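Covered Glass: Bernice Kpodo on Finishing the Prudier Building

8 November 2020

The Prudier building is in the last phase of its renovation, and the windows on the street side are still under film. Bernice Kpodo, who manages interior works for Starkport, has fielded more inquiries on that subject than on any other part of the project.

"People assume the film is a delivery wrapper and that we have forgotten it," Ms. Kpodo said. "It is scheduled like everything else. It goes on before the plasterers arrive and it comes off after the painters leave."

The contract covers 80 window units across three floors. Each is inspected before covering, and any scratch is entered in a log kept by Colin Pickering, the site supervisor. Mr. Pickering recorded 15 damaged panes on an earlier project at Trelon, where the glass was left bare during sanding. "Replacing a pane is quick," he said. "Waiting for it is the problem. At Trelon we waited until December."

Asked whether tenants object to the loss of a view, Ms. Kpodo said that most are more concerned with daylight. The material selected is translucent, and crews on the upper floors have worked by natural light for much of the day. 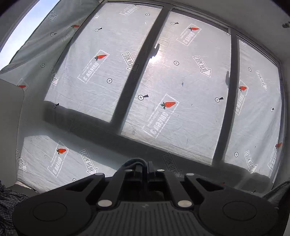

"I would rather have a bright room with no view than a dark one," she continued. "The painters need to see the wall. A plain film would have done the same job, but printed stock was available and I had no objection to carrots."

Removal will begin on the top floor. Mr. Pickering asks that crews peel slowly from an upper corner, keep blades away from the glass, and wipe the dark frames the same day — adhesive left overnight is considerably harder to lift. Handles are to be checked once the film is clear of them.

Offices on the Issahaku Street side will be uncovered last. Tenants will receive written notice before work starts in their rooms.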